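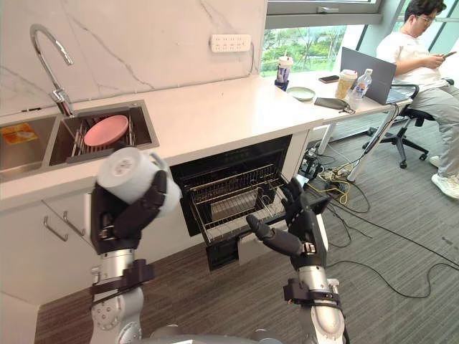
Lovcombe pottery and the Dendutel works: notes from a two-day visit

The bus from the station takes the long way round and stops outside the Lovcombe works gate, which saves a walk up the hill. We had booked the ten o'clock tour and were there early, so we waited in the gatehouse with a family from Cudton and a retired couple who had been on the same tour before. Tickets are checked against a list. Bags go in lockers, and you are asked to wear flat shoes with closed toes. One man in sandals was lent a pair of work boots.

The works makes tableware: plates, bowls, mugs and a small range of serving dishes. Our guide was Beatrice Lukumay, who started in the glazing shop and now runs the visits. She speaks clearly and does not hurry people, and she was happy to stop when the children had questions.

The first stop is the clay store, a long brick shed with a low roof. The clay comes in as powder and is mixed on site with water and a little of the previous week's trimmings. It then goes through a filter press, which squeezes out the extra water and leaves flat grey cakes that are stacked on pallets. The press was running when we went in and it was hard to hear the talk, so stand near the front.

From there you go up a flight of iron stairs to the making floor. Plates are shaped on spinning moulds under a heated tool. Mugs are cast: liquid clay is poured into plaster moulds, left until a wall has formed on the inside, and the rest is poured back out. Handles are made separately and stuck on by hand with slip. Yasuo Takeda, who has been on the handle bench for many years, showed us how a handle that is set slightly crooked will pull further out of line in the kiln. He also showed us a box of rejects. Most of them looked fine to me until he stood them next to a good one.

The kilns are at the far end of the building. The main one is a tunnel, and the ware moves through it slowly on trucks. You can feel the heat from the walkway. There is a board on the wall where the shift notes the number of pieces drawn from the kiln. The figure for the previous day was 1369, with 591 of those being mugs. Beatrice said this was a quiet day, as an order of large plates had been taking up space on the trucks.

Glazing was the part I liked best. The pieces are dipped by hand with a twist of the wrist so that the glaze runs off evenly, and then the foot is wiped on a damp sponge belt. The plain white glaze is still the best seller. There is also a dark green and a speckled oat colour, and a blue that is only made for one shop.

Lunch is included in the longer ticket. It was soup and bread, followed by apple cake, and there was plenty of it. The canteen uses the works' own seconds, so no two plates at our table quite matched.

After lunch we had three quarters of an hour in the shop. Seconds are sold on the left as you go in and are marked with a dot of red wax pencil on the base. It washes off. I bought two bowls and a butter dish. They will wrap things for you, but the queue for wrapping was long and I did my own at the side table.

We stayed the night in the town and went to Dendutel in the morning. It is a smaller place, three rooms and a yard, and it makes glazed tiles. Ryota Murakami runs it with a staff of nine. There is no set tour. You ring the bell and somebody takes you round if they are free.

Ayane Higuchi showed us the test room, where the walls are lined with small square samples hung on nails. Each has a number scratched into the back, and the recipe for it is kept in a card index. She pulled out the cards for a run of greys and explained that the only difference between them was the amount of iron. Her sister Sayaka Higuchi does the pressing and drying. Drying takes longer than I expected, and in damp weather they bring the racks in from the yard and put them by the kiln wall.

We talked for a while about worktops. Ryota said many customers now choose stone for an island and only ask for tiles behind the cooker, and that he spends a good part of his week matching whites. A tile that looks plain white in the workshop can look yellow beside a stone with grey in it. He asks people to take samples home and look at them in the morning and again in the evening before they order.
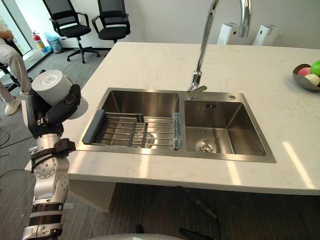

White stone island with faint grey veining and a double sink in brushed stainless steel.

He does not charge for samples, but likes to have them back.

A few practical points. The Lovcombe tour has a lot of stairs, and there is a lift only as far as the making floor, so ring ahead if that matters. Photographs are allowed everywhere except at the glaze mixing station. The Hwang tea room opposite the gate is open until four and takes cards. Dendutel has parking for two cars and the lane is narrow, so it is easier to leave the car by the church and walk down.

Lovcombe closes for kiln repairs for part of May. The dates are put up on the gatehouse door and on the booking page.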